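Duvets, quick notes

Posted 2025-07-03

Making the bed in a hurry. What works for me, no particular order.

Shake first, straighten second. Grab the two top corners, arms up, one big flap. Twice if it's bunched inside the cover. Then leave it be for a minute, the air goes out on its own.

Corners slipping? Ties. Most covers have none, so sew in 12 cm of cotton tape at each corner, loop on the duvet to match. Took me one evening, badly. Still holding.

Check patterns are a help, use them. Line up one stripe with the edge of the matress and the rest follows. Plain covers always look squint on my bed and I can never see why.

Don't pull from the middle when it's all in ridges. Well, a small pinch is fine to find out where the filling has gone. Then go to the edge and pull from there.
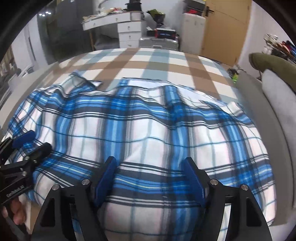
Hwa-young Bang disagrees about the edges: start at the foot, she wrote, tuck nothing, fold the top third back and let the sheet breathe till after breakfast. Pulling it flat straight away only shuts the damp in. And wash the cover inside out, buttons done up, or everything else in the drum ends up inside it.

Fair. Have been folding back since and the bed does smell fresher. The buttons thing I knew and never do.

Other bits:

Summer duvet in July, obviously. Winter one goes in a cotton bag, not plastic. Old pillowcase if you haven't a bag big enough, tho it'll need a shove.

Checks on checks, i.e. duvet one colour and sheet another. Fine. Keep a blue in both and it looks meant.

Line drying: peg by the hem, opening downwards. About 3 hours in a decent wind.

Ironing covers, no. Fold while still warm off the line, press with your hands, done.

Pillows next time, if I get round to it.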